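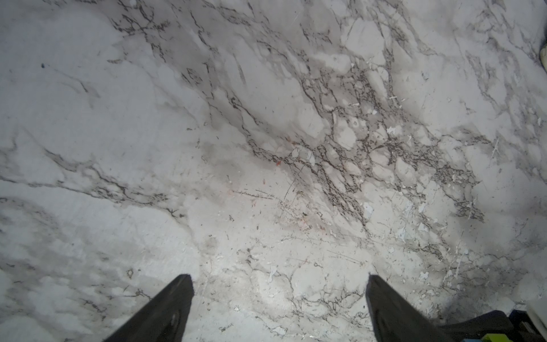
The showroom at Wiegand closes at half past five, and by a quarter past four most of the couples have gone. They leave with small square samples in paper bags, two or three each, and Friederike Hinrichs wipes down the long counter where they have been laying them side by side. She has sold worktops for most of her working life. The most common thing people ask her for, she says, is marble, and the most common thing they buy is something that looks like it.

"They come in with a picture of a kitchen," she says. "White stone, grey veins, a bowl of lemons. Then they ask what it costs, and then they ask what happens if you put the lemons down cut side first."

What happens is that the stone etches. Marble is mostly calcite, and calcite reacts with acid. Lemon juice, vinegar, wine and tomato will all take the polish off a surface and leave a dull patch in the shape of whatever was spilled. A sealer does not prevent it. Sealers slow down staining, where a liquid soaks into the stone and colours it, but etching happens at the surface and is a change in the stone itself. The two problems are often confused, and a good deal of money is spent on sealing products by people who are trying to cure the wrong one.

None of this has dented the appetite for the look. White with grey veining has held its place in kitchens and bathrooms through several changes of fashion in cupboards, taps and floors. It is printed on laminate, pressed into porcelain, cast in quartz composite and sold on rolls of sticky-backed vinyl for covering an old table. Most people now meet the pattern of marble far more often than they meet marble.

**An old trick**

Imitation marble is older than most of the buildings that contain it. Roman house painters did panels of it on plaster, in reds and yellows as well as white. In Italy and later across southern Germany, craftsmen made scagliola from gypsum, glue and pigment, working the coloured dough in lumps and slicing it so that the joins between the lumps became veins. Churches are full of it. The usual test is to put a hand on the column, as real marble draws heat from the skin and feels colder than plaster does.

Painted marbling had its own rules. A decorator would lay a pale ground, cloud it while it was still wet with a softening brush, and then drag the veins across with a feather or a fine brush held loosely. Manuals told apprentices to turn the brush between finger and thumb as they went so that the line would thicken and thin. They also told them not to cross two veins at a right angle and not to let a vein stop dead in the middle of the panel. Veins in stone follow cracks that filled with other minerals a very long time ago, and cracks tend to run in a common direction with branches coming off them.

Imke Lindemann learned these rules from a signwriter in Baltau and still uses them, although she has not picked up a feather for years. She draws surface patterns for printing. Her work goes out under other firms' names, on shelf edges, bath panels, tablecloths and tiles, and she says she regularly eats her lunch off it in cafés without being able to tell anyone.

Her studio is the upper floor of a former seed merchant's in Trekulley. There is a plan chest of stone photographs, a large scanner and a wall of printed sheets pinned up at eye level. She keeps them there for weeks before she decides whether they are any good.

"You need to get bored of it," she says. "When you first look at a pattern you see how pretty it is. After a fortnight you see the mistake."

**The repeat**

The mistake is nearly always the repeat. A slab cut from a quarry never repeats. A printed pattern must, at some distance, and the designer's job is to stop the eye from finding where. Cheap marble prints used a short repeat, and a long worktop would show the same forked vein again and again like a wallpaper rose. Once seen, it can't be unseen, and customers brought it back.

Digital printing made longer repeats practical. Lindemann's current collection, sold to the trade as Pustomora, has ten master drawings, and each one is built so that it can be flipped or turned and still join its neighbours. She begins with the clouding, in soft greys that never quite reach a flat tone, and puts the veins in last. She draws those by hand with a pen on a tablet. Software will generate them, and she has tried several programs, but she finds the lines too evenly spread. Stone has quiet areas. A tile with an equal amount happening in each corner looks busy as soon as it is laid next to another.

Colour takes longer than drawing. A grey that seems neutral on a screen can turn blue or pink on a printed sheet, and it will change again under a warm kitchen bulb. For one drawing she worked through 256 greys, printed as a grid of small squares, and carried the sheet round her house for several days, looking at it by the window, under the cooker hood and in the bathroom at night. She settled on six. Brown goes in too, in very small amounts along the edges of the darker veins. People rarely notice it, but they do notice when it is missing and say that the pattern looks cold.

**What it is printed on**

The same drawing can end up on quite different things, and this is where buyers should be paying more attention than they do.

Laminate is layers of paper and resin pressed together and bonded to a board. It is light, cheap and hard to stain. Its weak points are the joints and the cut-out round the sink, where water can get into the board and swell it. Hot pans will mark it.

Porcelain is fired clay with the pattern printed on the face. It copes with heat and acid and is very hard to scratch, but a heavy pan dropped on an edge can chip it, and on most types the chip shows as a plain colour underneath. Some makers carry the veining through the body of the slab. It costs more, and it matters chiefly at the edges.

Quartz composite is crushed mineral bound in resin. The veins are poured or injected, so there is no printed layer to wear away. It does not etch as marble does. The resin can scorch, though, and direct sunlight over some years may yellow it.

Vinyl film is what it sounds like. It is useful on a rented flat's ugly shelf or a table that has seen better days, and it lifts at the corners in the end. Warming it gently with a hairdryer while smoothing it down helps a good deal on curved edges.

Hinrichs has all of these on display at Wiegand, set out by price, with a piece of real marble at the far end. She has left the marble unprotected on purpose. Over the years it has collected rings, dull spots and one long scratch, and she shows it to every customer who asks for the genuine article. She reckons that seven in ten of them change their minds.

The other three tend to be cooks, or people who grew up with a marble shelf in a pantry. Pastry is the usual reason given. The stone stays cool and butter stays firm on it, and no print will do the same. For them she suggests a loose slab that can be lifted in and out, or a single inset section beside the hob, and an ordinary surface elsewhere. She also suggests a honed finish over a polished one. Etching is a loss of shine, and a surface with little shine has less to lose.

**Living with it**

Lindemann's own kitchen has an oiled beech worktop. She put it in one December with her brother's help, and it has a black ring by the kettle that she keeps meaning to sand out. She says she could not cook on one of her own patterns and think about the food.

She does go and look at them in other people's houses, if she is asked. On one visit a customer had laid seventy of her tiles across a hall floor and wanted to know whether the fitter had got them in the right order. There was no right order, and Lindemann told her so, but the two of them spent most of an hour on their knees looking for a pair that matched. They found one by the coat hooks, turned the opposite way round. The customer was delighted with it and would not hear of moving the umbrella stand over the spot.

At Wiegand the sample bags go out with a slip of paper that Hinrichs wrote herself. It tells people to stand the samples up at home as well as lay them flat, to look at them in the evening, and to put them next to the floor before the cupboards. It asks for the samples back. Few are returned. She has seen them since as teapot stands, as doorstops and, in one house where she had gone to measure up, under the short leg of a washing machine.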